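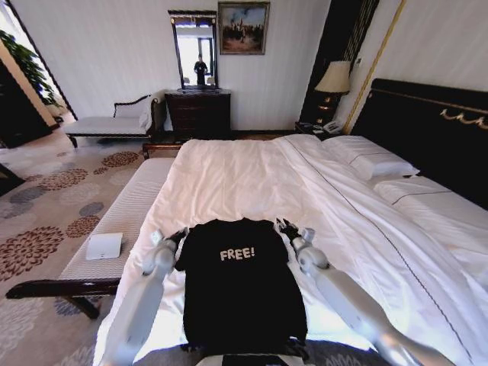
ridgeline_38 replied:
The county can't delegate patrol powers to Conberg by resolution. It needs an ordinance, a public hearing and a recorded vote. What passed in October was a resolution. Read section 4 before calling it a done deal.

Search this forum Go Advanced

tollhouse wrote:
Section 4 covers sworn officers. The Skisgate plan uses unsworn wardens with no arrest authority. They observe, log and radio the sheriff. A resolution is enough for that.

ridgeline_38 wrote:
Then explain the vehicle stops on the Cabrera road. Stopping a driver is an exercise of police power whether or not anyone is arrested. The draft contract allows "temporary traffic holds" and doesn't define temporary.

mudflat wrote:
I live on the Cabrera side. Response time from the sheriff's substation is around 38 minutes at night. Legal theory is fine but we had two break-ins on my street and the report was taken by phone the next morning.

quorum_call wrote:
Numbers from the agenda packet, since they keep getting misquoted:
- petition signatures submitted: 899
- signatures accepted by the clerk: 571
- households in the proposed patrol district: 2000
The petition doesn't bind the board either way. It only puts the item on the agenda.

tollhouse wrote:
571 is still above the threshold.

quorum_call wrote:
Yes. I didn't say otherwise.

pelham_b wrote:
My objection is the governor's office sitting on the regional security bill. If that had moved, Skisgate and Cabrera would share one force under state rules and we wouldn't be reading a contractor's terms line by line. Amodis went this way and the complaint procedure there goes to the contractor first.

tollhouse wrote:
Amodis has a different charter. Not comparable.

ridgeline_38 wrote:
The complaint clause is word for word the same. Page 11 of ours.

mudflat wrote:
Has anyone asked the board to strike page 11 and keep the rest? I'd sign that.

Last updated: 9:14 PM
Contact us | Copyright Skisgate Public Forum | Back to top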